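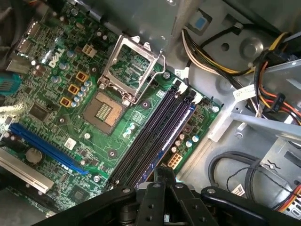
ふたを開けたデスクトップパソコンの中。緑色の板がマザーボードです。

パソコンの中はどうなっているの?

机の上に置いて使うパソコンの箱を「ケース」といいます。ケースの横の板を外すと、中に大きな板が1枚、ねじで留めてあります。これがマザーボードです。パソコンのいろいろな部品は、みんなこの板につながっています。

マザーボードの「マザー」は、英語でお母さんという意味です。「ボード」は板です。日本語では「主基板(しゅきばん)」と呼ぶこともあります。

写真の板には「DELL」という白い文字があります。これはパソコンの会社の名前です。

細い線は電気の道

マザーボードの表面には、細い線がたくさん走っています。線の正体は、うすい銅です。電気はこの線を通って、部品から部品へ流れます。ふつうの電線をこれだけの数つなごうとすると、箱の中が電線でいっぱいになってしまいます。板に線を作りつけておけば、場所をとりません。

線の上にぬってあるのは、銅を守るための塗料です。緑色のものが多いですが、黒や青、赤のマザーボードもあります。

まん中の四角い場所

写真のまん中に、四角い場所があります。「CPUソケット」といいます。CPUは、計算をしたり、ほかの部品に命令を出したりする部品で、パソコンの頭脳にたとえられます。

写真のソケットは空です。CPUが入っていないので、底にならんだ金色の細かいピンが見えています。CPUをのせると、このピンがCPUの裏側にふれて、電気が通ります。ピンはとても細く、指でさわると曲がります。曲がったピンを元にもどすのはむずかしいので、ソケットの中には絶対にさわらないでください。

ソケットの上に立っている銀色のわくは、CPUをおさえる金具です。横にレバーがついています。CPUを入れたらわくをたおし、レバーで固定します。

CPUは働くと熱くなります。そのため、使うときには上に金属の部品やファン(小さな扇風機)を取りつけて冷やします。

メモリーをさすみぞ

ソケットの右にある黒くて長いみぞは「メモリースロット」です。ここに、メモリーという細長い板をさします。写真では、メモリーはささっていません。

メモリーは、パソコンが作業中に使うものを置いておく場所です。勉強机にたとえると、机の上の広さにあたります。机が広ければ、教科書とノートと辞書をいっしょに広げられます。メモリーが多いパソコンも、一度にたくさんのものを広げておけます。ただし、電源を切るとメモリーの中身は消えます。残しておきたい作文や絵は、ハードディスクやSSDという別の部品に保存します。

スロットのはしにある白い部品は、メモリーが抜けないようにおさえる留め具です。

部品をふやすスロット

写真の左下には、青くて長いスロットと、白いスロットがあります。青いほうは「PCI Express(ピーシーアイ・エクスプレス)」、白いほうは「PCI」という種類です。映像をきれいに映すためのカードや、音を出すためのカードなどをさして、パソコンにできることをふやします。PCIは古い種類で、新しいパソコンではあまり見かけません。

丸い電池

2本のスロットの間に、銀色の丸い電池があります。形がお金のコインに似ているので「コイン電池」といいます。

パソコンはコンセントから電気をもらって動きます。では、なぜ電池がいるのでしょう。パソコンの中には時計があり、電源コードを抜いている間も動いています。その時計を動かしているのがこの電池です。電池が切れると、電源を入れるたびに日付や時刻がちがっていることがあります。

小さな部品たち

ソケットの左にならんだ、だいだい色がかった黄色の四角い部品は「チョークコイル」です。そばにある銀色と青の小さな部品は「コンデンサー」といいます。どちらも、電気の流れをなめらかにする仕事をします。CPUは電気の変化に弱いので、こうした部品が近くに集まっています。

黒くて四角い部品は「IC」です。電気の回路をとても小さくして、ひとつにまとめたものです。

ことばのまとめ

マザーボード:部品をつなぐ大きな板
CPU:計算をして命令を出す部品
ソケット:CPUを取りつける場所
メモリー:作業中のデータを置いておく部品
スロット:板の形の部品をさすみぞ
コンデンサー:電気をためたり出したりする部品

中を見てみたい人へ

パソコンの中を見るときは、かならずおうちの人や先生といっしょにやりましょう。

まず電源を切り、コードをコンセントから抜きます。次に、ドアノブなどの金属にさわって、体の静電気を逃がします。冬にパチッとくる、あの静電気です。人にはちょっと痛いだけでも、部品はこわれることがあります。

ケースのふちは手を切りやすいので気をつけてください。電源ユニットという箱は、コードを抜いたあとも中に電気が残っています。大人でも開けてはいけません。

いらなくなったパソコンは、ふつうのごみには出せません。金や銅などの金属が使われていて、回収して取り出せばもう一度使えます。出し方は、おうちの人といっしょに、住んでいる町のホームページで調べてみてください。

トロナム子ども科学ページ 2022年5月11日(水曜日)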